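Teleoperation und Vormachen (Robotik)

Unter Vormachen, in der Fachliteratur meist »Learning from Demonstration«, versteht man Verfahren, bei denen ein Mensch dem Roboter eine Aufgabe zeigt und daraus ein Bewegungsmodell gelernt wird. Ich betreue den Artikel hier im Grarnico-Wiki seit April und schreibe ihn so, wie ich's auch am Kaffeetisch erzählen würde – Theano Vasilakis möge mir die fehlenden Formeln verzeihen!

Grob gibt es zwei Wege. Beim kinästhetischen Führen packt man den Arm direkt an und schiebt ihn durch die Bewegung (geht in die Schultern, glaubt mir). Bei der Teleoperation steuert man ihn aus der Entfernung, etwa mit einem zweiten, kleineren Arm oder einem Handcontroller. 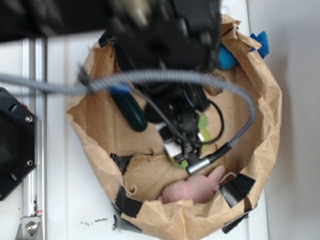
Besonders gern nimmt man das Greifen aus Tüten und Kisten, weil dort alles kreuz und quer liegt und weiche Sachen jedes Mal anders nachgeben. Ich habe dafür in Illwood einmal 34 Durchgänge an einem Sonntag gefahren und danach von Plüschtieren geträumt. Unser Datensatz Grondosthorpe umfasst inzwischen 1.144 Demonstrationen, davon 400 kinästhetisch geführt, der Rest ferngesteuert.

Wichtig ist ein ruhiges Tempo! Wer zögert oder zweimal nachfasst, bringt dem Modell das Zögern gleich mit bei. Misslungene Griffe markieren wir deshalb extra, löschen sie aber nicht.

Siehe auch: Greifplanung, Imitationslernen, Kraftrückkopplung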